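How many table settings does a robot need to see?

The Cinau group has been collecting again since February, and the number going around is 2,000. That is how many recorded examples of table setting they want before they train the next version of Baltik, their learning system. I spent a morning with them and came away with more questions than I brought.

The task sounds easy. Plate, cup and spoon go on a tray, and whatever doesn't belong stays off it. A person works the arms through the job, the motion is saved along with the camera views, and the session moves on to the next one. Anyone who has waited tables would be done before the recording software finished loading.

What bothers me is how the examples get counted. An episode where the operator fumbles the spoon, picks it up again and gets it onto the tray goes in as one good example. So does a clean one. Brunet, the previous system, was trained on a mix like that, and the people who used it will tell you it had a habit of stopping over the spoon and opening and closing its fingers at nothing. The explanation I was given is that it needed more data. Maybe it did. I would have liked to see somebody take out the worst episodes and train it again before ordering more of the same.

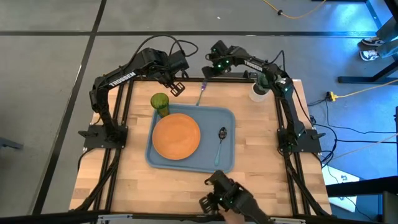
Margaux Carré
Contributing editor, robot learning

The setup has three arms, two labeled Trossen, around a square wooden table, and on the morning I visited the tray was light blue, with an orange plate on the left half and a spoon with a pale teal handle on the right. A green cup stood behind the plate. The purple-handled utensil was out on the wood. I mention the colors for a reason. Every piece is easy to tell from every other piece, and the tray stands out well from the table. My kitchen drawer is not like that, and neither is any cafeteria I have eaten in.

I asked about variety and was told that the layout changes every 18 episodes. The plate moves, the cup moves, sometimes the tray is turned. Fine. But the table stays the same, and so do the lights and, mostly, the person at the controls. They have 3 trained operators, and one of them has done the bulk of the work. Her style is quick and a little sideways, and I would bet money that Baltik will pick up the sideways part.

The planned test is 8 trials with a new layout each time. Eight! If it gets six of them, we will read that it works 75 percent of the time, and the write-up will look very sure of itself. I asked whether the test would be run at Nundard, the second site, where the floor and the furniture are different. The answer was that they hope to.

To be fair to them, they keep everything. The bad episodes are stored with the good ones, and a note field sits next to each file. When I looked, most of the note fields were blank. Filling them in would be dull work and would cost them a few weeks of collecting, and I think they should do it before anyone records another spoon.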